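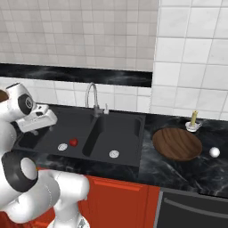

Apr 10, 2026

Sourdough starters, batch 8, continued from yesterday's page.

Fed both jars at the usual time. Wollside is on white flour, Yensuk on half rye. Same tap water for both, left out overnight in the jug with a cloth over it. Yensuk had doubled by lunch and smelled of apples. Wollside was slow again and had a thin grey layer of liquid on top, which I stirred back in.

Test loaf from Yensuk: 695 g dough weight, 2 per cent salt, 3 hours bulk on the shelf over the radiator. Shaped it too tight and tore the skin on one side. Baked in the lidded pot, lid off for the last part. Good colour, crumb closed up near the base. I think it went in under-proved. Oranuch Sangkhawat tried a slice and said more salt. I disagree but will do one at the higher level so we can compare.

The old Flarkier scales are drifting. Put the brass weight on them twice and got two different readings, so everything before this page should be treated with some suspicion, salt most of all. Using the small Brustora ones for salt from now on. They switch themselves off if you are slow, so have the bowl ready first.

Wollside: move it to the warmer shelf and feed twice a day until the weekend. If it still lags, start again from the dried flakes we put by in September. They are in the paper envelope in the flour drawer, not the tin (the tin is the older lot and has gone musty).

Still to do: new cloths, label the rye bag, ask Oranuch where the long thermometer went.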